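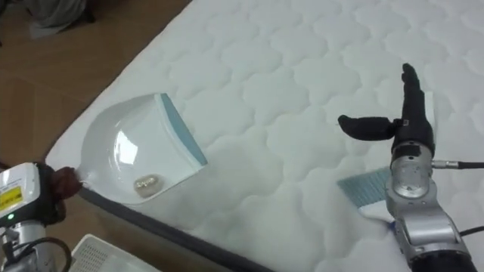
Nanstead support replied that the invoice export fails only when the customer name has a comma in it, and asked me to try again with the comma removed. I have done it. The result is the same.

Ticket 143, update 4/5/24

Program: Horkel desktop, with the Clasel add-on for invoices
Problem: the export stops at 91 percent and shows "Error 13, file not complete"

What I tried until now:
Restarted the program and the computer. No change.
Exported only the invoices from December. This works, the file opens well.
Exported the full year, over 80 invoices. Stops at the same place.
Turned off the Clasel add-on. The export finishes, but the tax column is empty.

So I think the problem is in the add-on, but I am not sure. One invoice, for the customer Carvalho, was changed after it was closed. Could this be the cause? Please tell me if I may delete it and enter it again, or if the numbering will break.

Status: waiting for answer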